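Protell Kashmir willow bat: one season of use

I bought the Protell in June, two weeks before our league started, to replace a bat that had split at the toe. I bat at number six for a midweek side and bowl some medium pace, so I am usually in for the last few overs with orders to hit. I wanted something cheap with a bit of weight low down. The shop had two in my price range, the Protell and a Meller, and I took the Protell after picking up both.

Mine is a short handle, 2 lb 13 oz on the kitchen scale. The label said 2 lb 11, so weigh yours before you pay if that matters to you. The pickup is fair for the number. The swell sits low, which suits the pitches we play on, where very little gets up past the knee. If you play on hard, bouncy wickets and like to cut and pull, you will want the middle higher up the blade.

The face came with a thin factory coating and a sheet in the box saying the bat was pre-knocked. It was not, or not enough to use. I oiled it, left it flat overnight, and then gave it six hours with a mallet spread over a couple of weeks. The edges took the most work. Our opener, Zuzana Kolář, bought the same model and went straight to the nets with it. She had a crack along the outside edge by her third session. Protell did replace it, but it took most of a month. 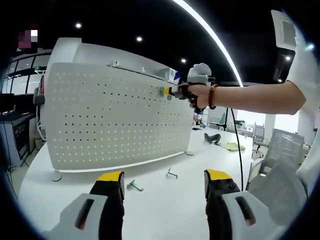
Grip is the weak point of this bat. The one it ships with is a thin chevron rubber that gets slick as soon as your gloves are damp, and by the fourth match it had started to twist near the top. I replaced it with an octopus grip and put a second one over the bottom hand. Jewelry is a separate matter. I used to bat with beads on, a bracelet a lot like the reddish-brown one on the wrist in the photo, and under a glove cuff it digs in every time you turn the wrist over. Take it off and leave it in your bag.

On to how it plays. The middle is good but small. Straight drives and anything hit back past the bowler go well, and I got more value for those shots than I did with my old bat. Off the toe it jars, and you feel it up to the elbow. High on the blade the ball just dies. I finished the season with 413 runs, my best so far, and a top score of 74 against a decent attack. I would put most of that down to batting one place higher for half the games, but the bat did not hold me back.

Dagmar Sokol let me use her Nurnmont for one innings so I could compare. That is English willow and costs more than double. It is lighter in the hands and far more forgiving if you miss the middle by an inch. It also bruised badly after one session against new balls, where the Protell face only has seam marks and one shallow dent. For net practice on a rough surface I would rather have the Protell.

Durability has been better than I expected. The toe guard was glued on properly and has stayed on. The handle has not creaked. There is a hairline crack on the face near the splice that I have been watching since midseason, and it has not grown. I put fiber tape over it anyway. The stickers started peeling almost at once, and the cover that comes with the bat is thin and has a zipper that catches. I keep mine in an old Bucur sleeve.

A word on sizes: the short handle runs a little long. Usa Thongsuk is 5 foot 3, and she found mine awkward in her stance. She went with the size 6 and is happy with it.

Who should buy it: club players on slow, low pitches, or anyone who needs a second bat for nets. If you open the batting and face the new ball every week, save up for English willow. Set aside time for the knocking in and a few dollars for a new grip.

I give it 3 out of 5. It would be a 4 with a decent grip and an honest weight on the label.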